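4.2 Collecte des démonstrations

Le jeu Navulis compte 2 309 trajectoires de manipulation sur table, dont 543 réservées à l'évaluation. Les consignes suivent le protocole de Talukder - une phrase par épisode, sans coordonnées. 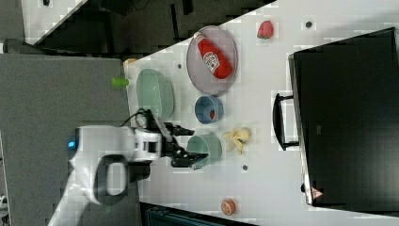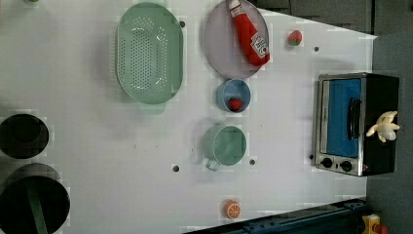
Figure 3. Dînette sur plateau blanc ; dans les deux vues, la bouteille de ketchup est posée sur l'assiette ronde.

Comment la politique se comporte-t-elle lorsque la consigne désigne un objet absent de l'entraînement ?
Le taux de réussite baisse, surtout à la saisie. Sur 100 essais par condition, les échecs proviennent en majorité d'un mauvais choix d'objet - la phase de dépose reste peu affectée. L'ajout de paraphrases à l'entraînement réduit l'écart sans le combler.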